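Oiling a wood countertop (the quick version)

Posted in March, updated a bit since. I get asked this a lot so here it is in one place.

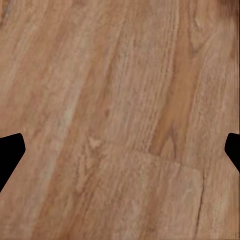 You need: food-safe mineral oil, lint-free rags, 120 and 220 grit paper, a sanding block, gloves if you care about your hands. I use the Citetti oil, the big bottle. Any plain mineral oil from the drugstore works too, just costs more per ounce.

Step 1. Clear everything off. Toaster, soap, all of it. Tape the edge of the sink.

Step 2. Wash with dish soap and hot water. Wipe dry. Then leave it overnight. I know. Leave it anyway – damp wood won't take oil and you'll get blotches.

Step 3. Sand. 120 first if there are stains or knife marks, otherwise skip straight to 220. Always with the grain. Cross-grain scratches look like nothing until the oil hits them, then they're all you see. Black rings near the faucet usually need oxalic acid, separate post.

Step 4. Vacuum, then a barely damp rag. Let it dry again, 2 hours or so is plenty in a heated kitchen.

Step 5. Oil. Pour a puddle, push it around with the rag, go heavy on end grain. Keep it wet for 20 minutes. Dry patches get more. Then wipe off everything thats still sitting on top. Sticky counter = you didn't wipe enough.

Step 6. Next day, do it again. Four coats for new wood, two for a refresh.

Rags – lay them flat outside to dry, dont ball them up in the trash. Mineral oil isn't the risky one but people mix up rags with linseed and tung, and those can catch fire on their own. Just make it a habit.

How often? Flick some water on it. Beads up, you're fine. Soaks in, oil it. Mine goes two months by the stove, longer everywhere else.

Cost for me was $49 all in, with half the bottle left over. The guy at Florngate quoted $236 for the same job.

Loubna Fawzy asked in the comments about olive oil. No. Goes rancid and smells. Same for canola.

Wax on top is optional, will add that part when I get to it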